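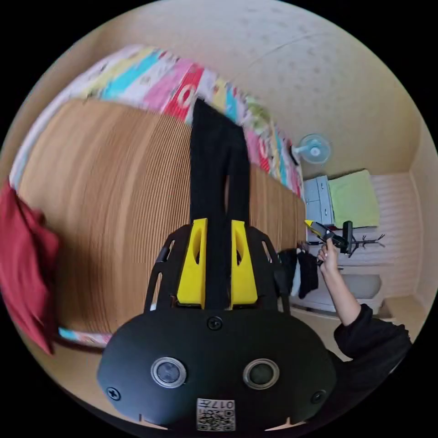
Ticket 208: Wi-Fi drops out in back bedroom, evenings only

Support > Home internet > Wireless > Ticket 208

Overview Replies Attachments Close ticket

Opened by: Riaan Zwane
Handled by: Vusumuzi Moodley, Mabuza support
Modem: Nedeck 3000, supplied by Mabuza
Address: Dorilwood estate, Drurham
Status: Closed by customer, with a complaint attached

Original problem

Wi-Fi in the back bedroom drops out most evenings. The phone still shows it is connected and still shows bars, but nothing loads. It lasts a few minutes, comes good, then goes again. Everything in the lounge keeps working while this is happening, and so does the desktop, which is on a cable.

I have already turned the modem off and on. I have already moved it away from the TV. Please don't ask me to do either of those first, as I was asked last time and I don't believe the notes from that call were ever read.

Reply from Vusumuzi, 9:15 am

Thanks Riaan, I've read the notes. Could you tell me the age of the house, what the walls are made of, and whether the trouble follows the phone or stays with the room? The line test from our end is clean. That usually points to wireless coverage, and we do have a Nedeck booster that many customers find fixes it.

Reply from Riaan, 12:40 pm

House was built in 1993. Brick outside, plaster inside, nothing fancy. I'd point out that the walls were the same in spring when the Wi-Fi reached the bedroom without any trouble, so I'm not sold on the walls.

I'm also not sold on the booster. If the signal is weak, fine, show me it's weak. So far all I've got is a clean line test and a sales page.

Tested last night. Phone and tablet side by side on the bed, both on Wi-Fi, both playing the same radio stream. Tablet stopped first, then the phone a bit after. Walked both of them to the hall and both came back. Went back to the bed and they carried on working for a good while, which I can't explain with a wall either. 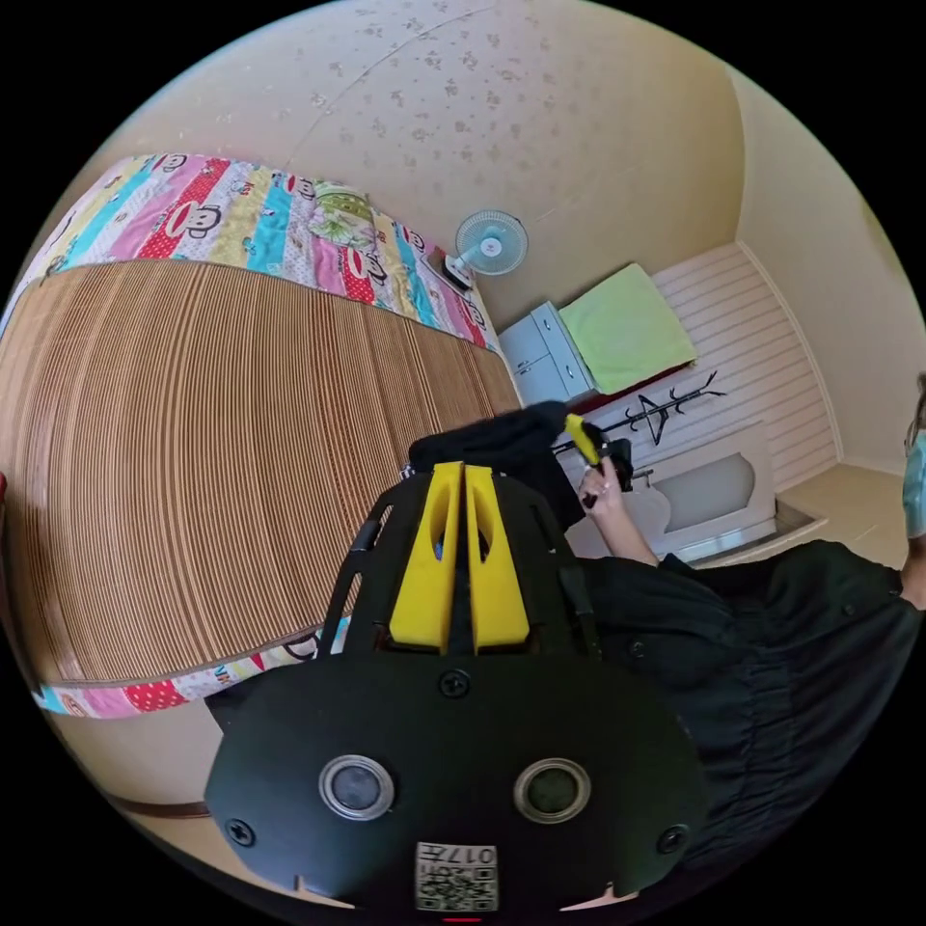
Back bedroom. Testing spot is the mat, next to the monkey cover.

Reply from Vusumuzi, 2:05 pm

That's useful. If both devices fail, I'd rule out the phone. The Nedeck 3000 has a setting called Smart Join that puts the slower and faster bands under one name and moves your devices between them. Could you please log in to the modem and:

1. Open Wireless, then Advanced.
2. Turn Smart Join off.
3. Give the 5 GHz band a different name so you can tell them apart.
4. Save, and wait for the lights to settle.
5. Join the bedroom devices to the slower band only, and see how the evening goes.

Reply from Riaan, 6:30 pm

Done, with two complaints. There is no Advanced page under Wireless on mine, it's under System. And when I pressed Save the modem told me the settings were applied and then showed Smart Join switched back on. I had to do it again before it stuck. So when a help page says "applied", I wouldn't take its word for it - go back in and look.

Phone is on the slow band, tablet is on the fast one. I know you said to put both on the slow one, but then I'd have nothing to compare it with.

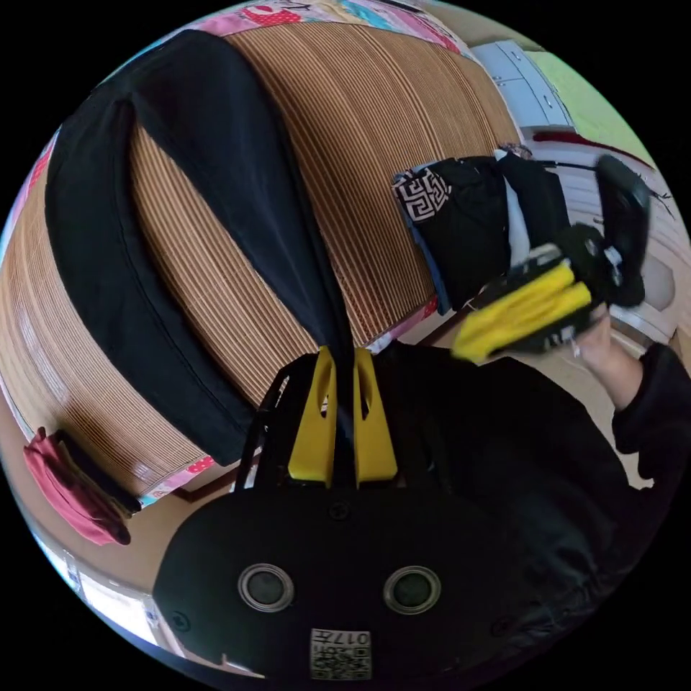 Page last changed: January, 7:52 am, by R. Zwane (results added)

Results, first evening

Tablet on the fast band dropped out just after eight and again before bed. Phone on the slow band didn't drop out at all. Speed on the phone was nothing to write home about but the radio kept going.

Before anyone marks this solved, one good evening proves very little. It has had good evenings before. In November it behaved for long enough that your first-line team closed the ticket and sent me a survey.

Results, second evening

Swapped them. Tablet on slow, phone on fast. Phone dropped out, tablet didn't. That's a fairer test and I'm more inclined to believe it. The fast band is the one failing at that end of the house, and the slow one gets there.

What still bothers me is the evenings-only part. If it's distance, then distance doesn't clock on after tea.

Reply from Vusumuzi, 10:20 am

Fair point on the timing. I had a look at the modem history and it changes channel on the fast band in the evening, most likely when it hears the neighbours' networks get busy. Some channels are allowed more power than others. It may be picking one that reaches your lounge and falls short of the bedroom. I can't prove that from here. You could fix the channel by hand and leave it alone for a week. The booster is still an option if you would like one, though I wouldn't push it on what you've found.

Reply from Riaan, 9:10 pm

Channel set by hand. It survived a restart, I checked. Phone and tablet both back on the fast band, same place on the bed, same radio stream. 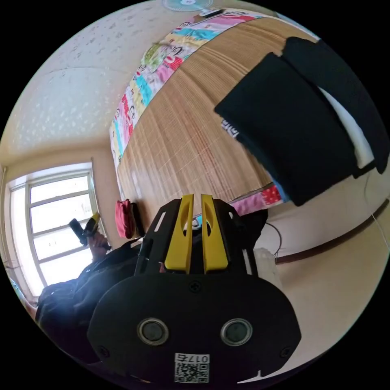

Back bedroom again.

Results after a week

One short dropout on the tablet, none on the phone. Much better than it was. I can't say for certain that it was the channel, because the people over the fence have been away for part of the school holidays and that would quieten things down as well. I've left Smart Join off and I'm leaving it off.

Closing this myself. Complaint attached is about the help page, which sends people to a menu that isn't there, and about the booster being offered before anyone had asked a single question about the fault. Vusumuzi was fine once the ticket got to him. If it goes bad again when the neighbours are home I'll reopen this one, so please don't give me a new number and make me start from the beginning.

Closing note, Vusumuzi

Closed at customer's request. Menu error on the Nedeck 3000 help page passed to the web team. No booster ordered.

Recent tickets
Nedeck 3000 lights stay orange after restart
Modem forgets Wi-Fi name after power cut, Drurham
Slow uploads on Dorilwood estate
Returning a booster you didn't order
Home phone crackles when it rains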